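Pusero班の活動記録、4月分をまとめて投稿します。大学のロボットサークルで、卓上アームに道具を扱わせる課題をやっている班です。長いので分けます。

1
今年の課題は「細い棒を持ってボタンを押す」。学内の小さい大会Harawira杯の予選種目と同じ内容です。棒は各班が自由に選べて、ボタンは運営が配ったものを使います。持ち時間は7分、その間なら何回やり直しても可。

2
班員は今6人。制御、画像、治具、記録で分担していますが、授業の都合で全員そろうことはあまりないです。自分は記録と、たまに治具をやっています。

3
最初の2週間は棒を持つところで止まっていました。指を平行に閉じるだけだと、丸い棒は横に転がって逃げます。閉じる速度を落としたら少しましになりました。力を上げるほうは効果なし。

4
次に困ったのが棒の傾き。持てたように見えても、持ち上げたあとの角度が毎回違います。押しに行くと先端がボタンの縁に当たって滑る。ログ上は把持成功になるので、しばらく原因を制御側で探していました。

5
結局、把持したあとに手首カメラで棒の向きを見て、ずれが大きければ置き直す処理を足しました。置き直しに時間を使うので、7分だと余裕はあまりないです。

6
学習用のデータは人が操縦して集めています。今の時点で400回分くらい。うち使えないものが80回分あって、理由はほとんどが操縦側の迷いです。途中で止まって考えている時間がそのまま入ってしまう。

7
操縦の前に手順を声に出して言ってから始める、というルールにしたら止まる回数が減りました。隣のFonetti班から「うるさい」と言われたので、夕方以降は小声でやっています。

8
管理はNarkodumという自作のスクリプトです。先輩の代から引き継いだもので、名前の由来は誰に聞いてもわかりません。1回ごとに動画とモーターの値をまとめて保存します。保存先がいっぱいになると何も言わずに止まるので、新しく入った人は先に残り容量を見てください。これで半日分なくしました。

9
机の上の物はあまり片付けないことにしました。片付けた状態だけで集めると、少し散らかっただけでボタンの位置を外します。ただし物をボタンに近づけすぎると操縦しにくいので、指が通る幅は空けています。

10
窓際の机なので昼と夕方で明るさがかなり違います。カーテンを閉めて統一する案も出ましたが、大会の会場も窓がある部屋なので、そのまま集めることにしました。白い物は昼だと飛びます。

11
手首カメラの画像を1枚載せておきます。

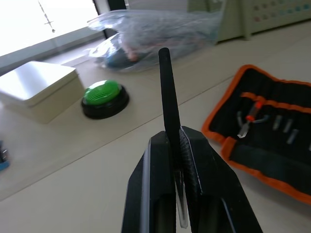
黒い棒を縦に把持。左奥の緑がボタン、右は工具入れ。

12
棒は先が丸いものにしています。平らな端だと少し斜めになっただけで角から当たるので、押す向きの調整が細かくなりすぎました。長さは、指先からしっかり出るくらいが今のところ扱いやすいです。

13
この画角だと自分の指がかなり大きく写ります。ボタンに近づくと隠れる範囲も変わるので、画像担当は固定カメラの映像と併用したいと言っています。設置場所がまだ決まっていません。

14
今後の予定。まず使えない回を除いて学習をやり直す。次に、ボタンの位置を変えて評価。棒の種類を増やすのはそのあとです。前に両方いっぺんに変えたら、何が効いたのかわからなくなりました。

15
見学は午後4時以降ならだいたい誰かいます。操縦は初めてでもできます。髪が長い人は結んできてください。

16
追記。置き直しのしきい値を聞かれましたが、まだ手で決めた値です。評価が済んだら数字と一緒にここにつなげて書きます。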